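4. カードケースの出し入れを教える(Verkska 双腕キット)

腕の組み立てと原点合わせまで終わりましたか?おつかれさまでした!ここからがいちばん楽しいところで、私はこの章を書きたくて手引きの担当を引き受けたようなものです(Pramonowの皆さん、すみません)。カードケースは薄いし、ふにゃっと曲がるし、中の袋は透明だしで、最初の練習にはちょっと意地悪な相手なんですが、これができると他の小物がぐっと楽になりますよ。

4-1 物を並べる

1. 両側のレールのねじを増し締めします。付属のBolticoレンチでどうぞ。
2. 台の中央、左右のグリッパーの両方が届くところにカードケースを開いて置きます。
3. 仕切りトレイは奥に置きます。手前だと肘を下げたときにぶつかります(私は二度やりました)。
4. ケーブルが腕の根元で引っぱられていないか、腕を手でゆっくり端まで動かして確かめます。

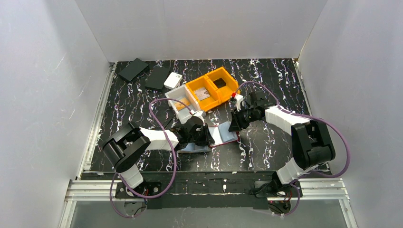 図4-1 開いたケースは中央、オレンジ色の仕切りトレイは奥

注意:腕を手で動かすのは、必ずサーボの電源を切ってから。切った瞬間に腕がすとんと落ちるので、反対の手で支えておいてくださいね。

4-2 手首カメラを合わせる

5. Quanを起動して「手首カメラ」の画面を開き、左右を順番に選びます。
6. グリッパーをケースの真上まで下ろします。指先が画面の下側に両方入っていればOKです。
7. 露出を固定します。初期値は700ですが、透明な袋が白く飛ぶようなら685まで下げてみてください。私の机ではこれがちょうどよかったです。
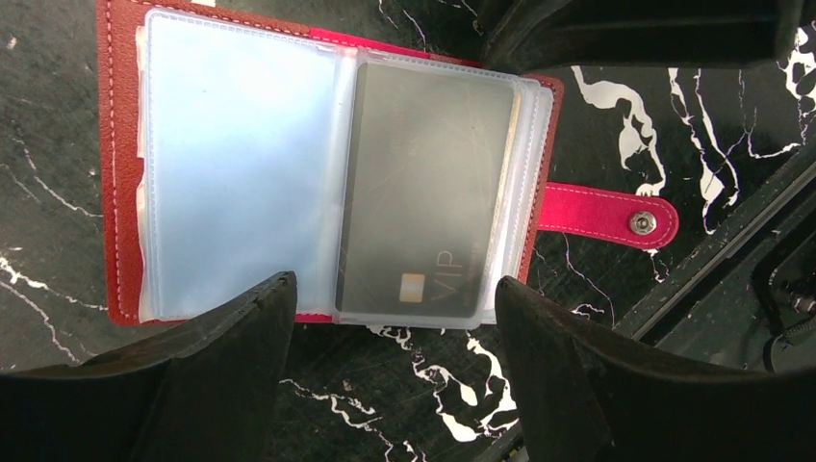
露出が決まったら、閉じ幅の設定に進みましょう。ここは焦らず、少しずつ!

8. 閉じ幅を最大から始めて、矢印キーで一段ずつ狭めます。
9. 指がケースの縁に触れたら止めて、「記録」を押します。
10. 持ち上げ、戻し、指を開く、までをひと続きで録ります。これを7回くり返してください。

メモ:留め具のベルトが付いたケースは、ベルトを外側にまっすぐ伸ばしておくと指に引っかかりにくいです。Sieglinde Schwerdtfegerさんに教わった小技で、これを知ってから私の録り直しはだいぶ減りました。

メモ:模様の強い台だと、Quanが模様を物の縁と間違えることがあります。そのときは「背景を登録」で、何も置いていない台を一度だけ撮っておいてください。

注意:本物の支払い用カードを使うなら、期限切れのものにしましょう。指の力を上げすぎると、カードの角が袋を突き破ります。

4-3 うまくいかないとき

・エラー3,203が出る:左右の腕が近づきすぎています。片方を肩から引いて、「再開」を押します。
・持ち上げても滑る:指先を乾いた布で拭いて、手順8からやり直します。
・片方の画面だけ暗い:露出の固定は左右別々です。手順7をもう片方でもどうぞ。

1月より前に届いたキットでは「背景を登録」がメニューに出ません。先に付録のとおりQuanを更新してください。更新中は電源を抜かないでくださいね。それでも直らないときは、Britta Meinecke宛てに記録ファイルを添えてご連絡ください。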